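Section 3: Finding a Home for Your Skilliden Room Humidifier

Welcome back! If you have followed Sections 1 and 2, your Skilliden is out of its carton, the tank has been rinsed, and the packing foam has been taken out from under the mist cap. (Please do check under the cap one more time. The foam is white, the cap is white, and plenty of good people have missed it.) Now we come to the part that makes the biggest difference to how pleased you will be in the middle of winter, and that is deciding where the humidifier will live.

We suggest you read this section all the way through before you fill the tank, as a full tank is heavy and you won't want to carry it around the house while you make up your mind.

3.1 Choosing the spot

1. Pick a firm, level surface that doesn't mind the odd drop of water. A low shelf, a sturdy side table or a tiled floor will all do nicely. If you have only carpet, set the unit on the drip tray that came in the box.

2. Leave at least 3 feet between the mist cap and the nearest wall, curtain or bookcase. Mist needs a little room to spread before it meets anything, and wallpaper in particular will hold a grudge.

3. Keep the unit away from radiators and heating vents. Warm air blowing across the room sensor makes it read wrong, and the unit will switch itself on and off all evening.

4. Find the wall outlet you plan to use and see that the cord reaches it with some slack. The cord should lie along the wall, where it won't catch a foot.

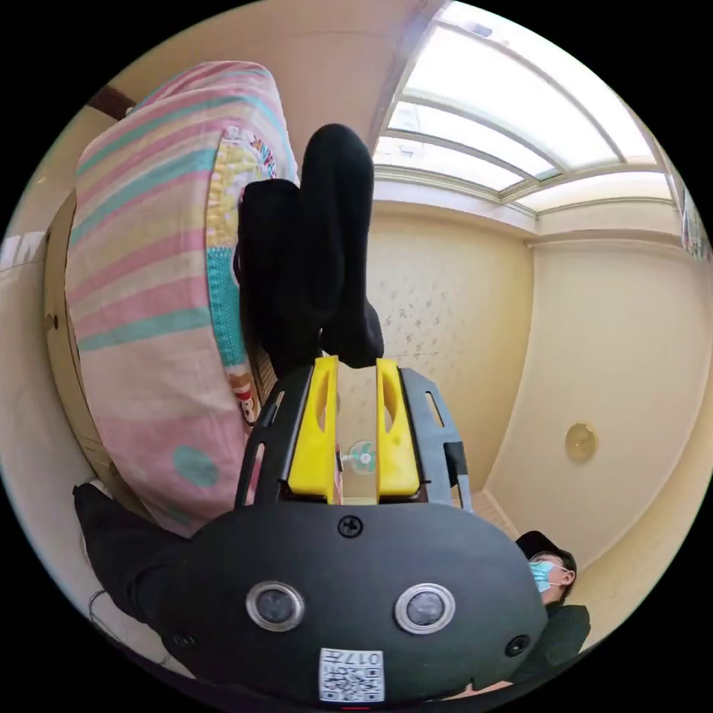
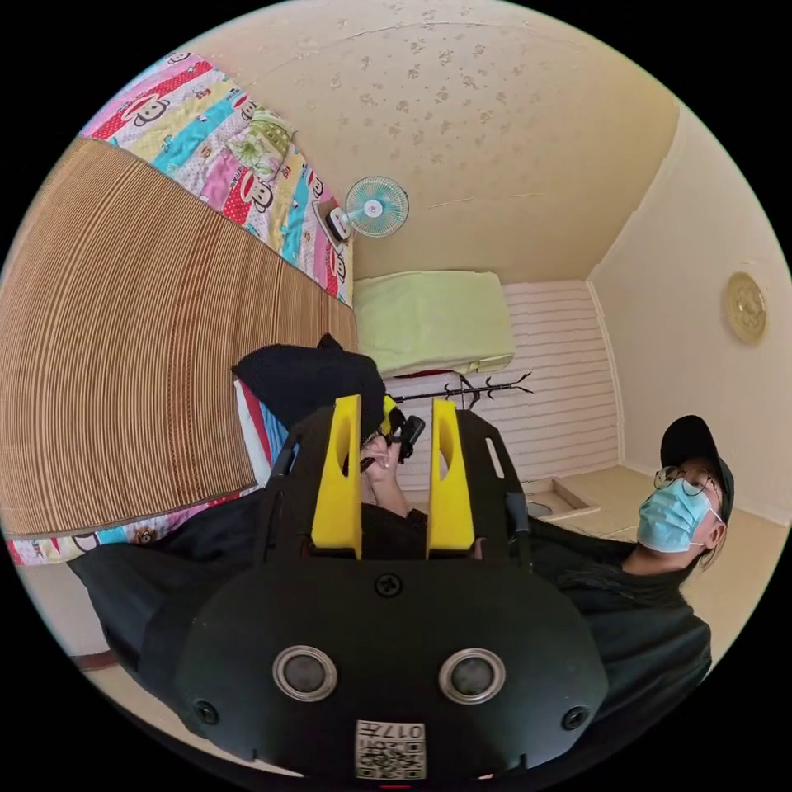
Photos: Samran Yimyam

5. Once you are happy with the spot, turn the base so that the dial faces into the room. You will be looking at it more often than you expect in the first week or so.

NOTE: If the room has a ceiling fan, run it on its slowest setting or leave it off for the first evening. You can bring it back up once you know how your room behaves.

CAUTION: Do not place the humidifier directly above a television, a computer or a power strip, even for a short while. Water and electricity make poor neighbors.

3.2 Filling and first start

1. Make sure the dial is at OFF and the cord is unplugged.

2. Lift the tank straight up by its handle. Carry it to the sink, turn it over and unscrew the blue cap.

3. Fill with cool, clean tap water up to the line. If your water is hard, distilled water will save you a good deal of scrubbing later — see Section 5 for our thoughts on that subject, which run rather long.

4. Screw the cap back on by hand until it is snug. There is no need for pliers. Wipe the outside of the tank with a dry towel and lower it onto the base until it settles.

5. Wait ten minutes, then plug in the cord and turn the dial to LOW. The first mist takes a few minutes to show, and you may hear a gurgle or two as the water finds its way down. Both are perfectly normal.

NOTE: A faint smell on the first evening is common with a new tank. Open a window for half an hour and let the unit run. If the smell is still with you after the third filling, rinse the tank again as shown in Section 2.

CAUTION: Never add oils, perfume or bath salts to the tank. They cloud the plastic and can damage the seal, and that kind of damage is not covered by the warranty.

3.3 Settling in

Give the room a full day before you judge the setting. Furniture, rugs and books all soak up moisture at first, so the air may feel just as dry as before. Move the dial up one step at a time. If you see fog on the inside of the windows in the morning, turn it back down a step.

Should you decide to move the unit to another room, turn it off, unplug it and empty both the tank and the base first. Paweena Hemmin on our help desk takes calls about tipped bases every Saturday morning, and she would dearly love a quieter weekend.

If anything here is unclear, ask for help sheet 572 at any Merora store, or write to us at the address on the back cover. Section 4 covers weekly cleaning.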